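The Hat Shelf Problem

Most closets were planned for shirts and shoes. Hats came later, and they ended up wherever there was room: on top of the coat rack, behind the door, in a bag on the floor of the car. By August, when every cap in the house has been worn to the pool or the ball field, the pile is at its worst.

Clekex, a small storage shop in Pollham, began selling hat boxes by mail six years ago and now keeps a record of what customers ask about. Of 3237 questions sent in last year, 2987 were about soft hats. Very few people wanted to know how to store a felt fedora. They wanted to know what to do with a baseball cap that had been sat on, or a cotton sun hat that would no longer hold its shape.

The shop's answer begins with sorting. Take every hat you own and put it on a table, a big one if you have it. Caps with a stiff brim go together. Hats that are soft all over go together. Anything you haven't worn in two summers goes in a bag by the door.

Baseball caps are the easy part. They can be nested one inside the next, brims facing the same way, with the front panels pushed out. What ruins them is folding the crown flat and putting weight on top. A folded cap will usually come back if you steam it over a kettle and let it dry over a bowl.

Soft hats are harder to stack and easier to forgive. A bucket hat can be rolled and will look fine once it has been on a head for ten minutes. The trouble is that a soft hat slides off any pile you put it on. It needs a container with sides.

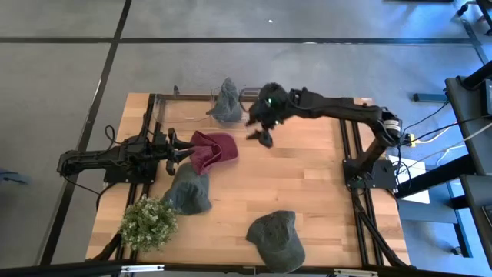 Clear bins work better than solid ones for this, mainly for families. A child who can see the green hat will take the green hat. A child who can't will empty the bin. Zatari makes a shallow one that costs 40 dollars and fits a standard closet shelf. The Dantas version is deeper and costs 68, and it is really too deep for caps unless you add a divider.

Hooks are still fine for the one or two hats you wear every day. Put them near the door, at a height the owner can reach. Wide wooden pegs are kinder to fabric than thin metal ones, which leave a small bump in the crown.

Wash before you store. Sweat left in a band over the winter turns yellow and is hard to get out in spring. Cool water, a little dish soap and a soft toothbrush will take care of nearly all of it. Let the hats dry overnight before they go in the bin.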